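Keeping a Chess Set Whole: Tips for Storing, Cleaning and Putting Away the Game

A chess set has 32 pieces and most households own 31 of them. The last one lives under a radiator, or in the vacuum cleaner bag, or in the same dimension as the lid to the good casserole. I have owned five sets in my adult life and the one I have now is the first to reach its sixth birthday complete. What follows is what I do differently.

Start with where you play

Carpet eats pawns. So does any couch within rolling distance. Play on a table, and pick one with more room than the board takes up, so captured pieces have somewhere to go besides your lap. If the table wobbles, fold a piece of card under the short leg before the game and not during it. My cousin tried a mid-game repair in 2019 and we still disagree about who was winning.

Wipe the tabletop first. Crumbs under a board act like ball bearings, and if you have a felt-backed board they stay in the felt until you move house.

If the board slides, cut four squares of rubbery shelf liner and tuck one under each corner. A roll costs next to nothing and you will find other uses for it, mostly under cutting boards.

Give the loose pieces a tray

This is the tip I would keep if I had to throw out the rest. Captured pieces should go in something with sides. A saucer is too small, a cereal bowl is so deep that people toss pieces in from a distance, and the lid of the box gets closed by somebody tidy while it's full of bishops. You want a low tray with a flat floor. Desk organizer trays work well, and so do the shallow plastic inserts that come in kitchen drawers.

Put it right up against the board. A tray across the table is a tray people will use later, meaning never. See-through is better than solid, as you can check for stragglers without picking it up.
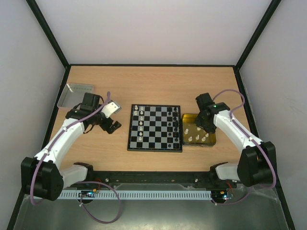
Low yellow tray snug against the board, with six white pieces in it. The metal one in the back corner is empty.

Two trays are better than one if you have the table space. You can split them by color or by player, I don't much care, but settle it before you start. I know a household that changes its system halfway through every game and then accuses the dog.

Packing up without the avalanche

The usual method is to tip the board and let everything slide into the box. It's quick, and it is how knights lose their ears.

Try this instead. When the game ends, set the pieces back on their starting squares, all of them, including the ones from the tray. Each side fills two rows, and a missing piece shows up at once as a bare square. Look for it now, while you still remember which way your nephew was waving his arms. Then put one color away, and then the other.

If your set came with a fitted box, use the slots. If the slots were designed by someone who had never seen the pieces (mine were), pull out the insert and use two drawstring bags. Old sock, rubber band: also fine. A Wisten bag came free with my second set and has outlived the set by a decade.

Heavy pieces go in at the bottom. Kings and queens with thin crosses or pointy crowns get wrapped in a bit of cloth. Wooden sets should be kept out of attics and off windowsills, as boards warp in the heat and then rock like a bad restaurant table.

Cleaning

Plastic pieces can take a bath. Lukewarm water, a drop of dish soap, an old toothbrush for the grooves, and a towel to dry on. Put the plug in the sink. I cannot stress the plug enough. If the bottoms have felt on them, keep those dry and just wipe the tops.

Wooden pieces want a barely damp cloth and then a dry one. A little furniture wax once a year is plenty. I do mine in September when the evenings get long and I run out of excuses.

Light squares show finger grease first. On a vinyl or plastic board, a damp cloth with a speck of soap takes it off. On a wooden one, go easy and follow the grain. Skip anything that smells like a swimming pool.

Felt bottoms come loose eventually. Scrape off the old glue, trace around the base on a sheet of craft felt, cut a hair inside the line and stick it down with white glue. Stand the piece upright under its own weight overnight. A pack of 50 stick-on felt dots is easier still, if you can find them in the right size. I couldn't, and now have 50 felt dots.

When a piece is already gone

Check the couch, the box the board came in, and every coat pocket belonging to anyone under ten. Then check the tray again.

If it's truly lost, look for an incomplete set of the same size at a thrift store. Take one of your pieces along to compare, because memory adds about half an inch to a rook. Wian Nkosi, who lives two doors down, has been using a thimble as a black pawn for years and beats me with it regularly. A wine cork cut to height will do as well, and takes marker pen nicely.

Do not replace a piece with candy. It will be captured early and often.

Write your set down

Tape a strip of paper inside the box lid: king, queen, two rooks, two bishops, two knights, eight pawns, times two. Add any spare queens. Anybody can check against it, even the person who says they don't know chess and so can't possibly help put it away.

Same goes for checkers, by the way, except that there the spares are usually bottle caps and nobody minds.

Last updated February 14, 2022. Next up: jigsaw puzzles, and what to do with one that is missing its sky.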